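Pre-session checklist, two-gripper fruit task, home setups
Filled in with comments by Amnuay Rattanakul. Passed to Kenneth Ogilvie for the October folder.

OK so this is the same sheet we always use, but Kenneth asked me to write more than "yes" and "fine" in the comment column this time, so I went a bit overboard! Items marked OK are good to go. Items marked FIX need doing before anyone records another episode. WATCH means keep an eye on it.

1. Floor and walking space
Clear path behind the operator, no loose cables where feet go. WATCH
Comment: I could walk backward from the tray to the far wall without catching anything, but I did it slowly and I knew where the cable was. A new person won't. Please tape it down on the operator's side. The tape is in the Renetti box with the spare batteries.

2. Doors
Door closed during recording, people in the home told not to come in. OK
Comment: I still like a note on the outside. Last month somebody opened the door in the middle of an episode and I jumped and nearly put a gripper through my own knuckles.

3. Finger pads
Both pads on each gripper seated flat, no lifting corners, nothing sticky. OK
Comment: I pushed on all four with my thumb and none of them moved. Wipe them every 30 episodes. Fruit skin leaves a film and then things start sliding, and we end up with a pile of drops that teach the model how to drop an orange.

4. Pivots and screws
Nothing loose, nothing grinding, jaws open and close all the way. OK
Comment: One of the grippers had a tiny click near the end of its travel. I opened and closed it 40 times and it never got worse, so I'm leaving it alone. If it gets louder, stop and swap it for the Hinrichs spare.

5. Pinch points
Operator knows where not to put fingers, no rings or bracelets, sleeves pushed up. OK
Comment: The linkages behind the jaws are the bad spot, much more than the pads. Put the gripper down before you move fruit by hand. Yes, every time, even when it's just a little nudge (I'm the worst one for this, I know).

6. Fruit and dish
Dish inside the tray, fruit within reach of both grippers, jaws fully open before the approach. OK

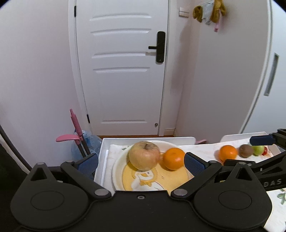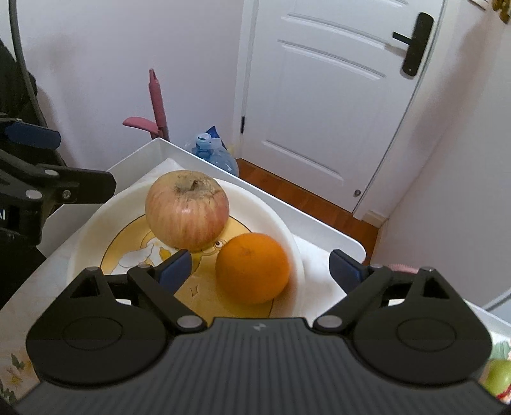
Jaws open at the dish, with an apple and an orange in it.

Comment: Approach speed is the part I'd like everyone to slow down on. Count one-two on the way in, then close. Fast approaches bump the rim, the dish slides, and we have to throw the episode out. Also please change where the fruit starts. If it's always in the same place we're going to get a model that only knows one place.

7. Fruit condition
Nothing leaking, nothing moldy, bruised is allowed. OK
Comment: I got asked about bruised apples again. Keep them! Real kitchens have ugly fruit and the learning side wants variety. Leaking is different, because juice gets in the pads. And no eating the props, they've been handled all day.

8. Tray and cloth
Tray doesn't rock, cloth flat underneath wherever there is one. WATCH
Comment: Cloth creeps. You don't notice it for the first ten or so episodes and then there's a fold and the fruit leans on it. Smooth it out at every break.

9. Cameras and recording
Lenses clean, both streams recording, clocks matched. FIX
Comment: The Kandel logger showed one stream starting 13 frames after the other. It doesn't hurt anybody, so maybe it doesn't belong on a safety sheet, but it does mean bad data and I'd rather write it down here than lose it. Restart the logger and do a clap test before the first episode.

10. Faces, mail, family photos
Nothing private in view of any camera. OK
Comment: Check from gripper height, low down. You see different stuff from there than you do standing up.

11. Breaks
Five minutes after every 20 episodes, grippers down, shake out your hands. FIX
Comment: This one is on us. The target is 200 episodes for this home and people try to power through. My wrists were sore by lunch. Kenneth, can we split it over two visits? I'd much sooner have two half days of steady hands than one long one where the last part is all wobbles.

12. Stop word
Everyone in the room knows it and has said it out loud once. OK
Comment: Still "Grukeria." I know it's silly, but no one ever says it by accident.

Open items: cable tape (1), logger restart and clap test (9), answer on splitting the visits (11). I'll do the first two before we start again. Number 11 is waiting on Kenneth.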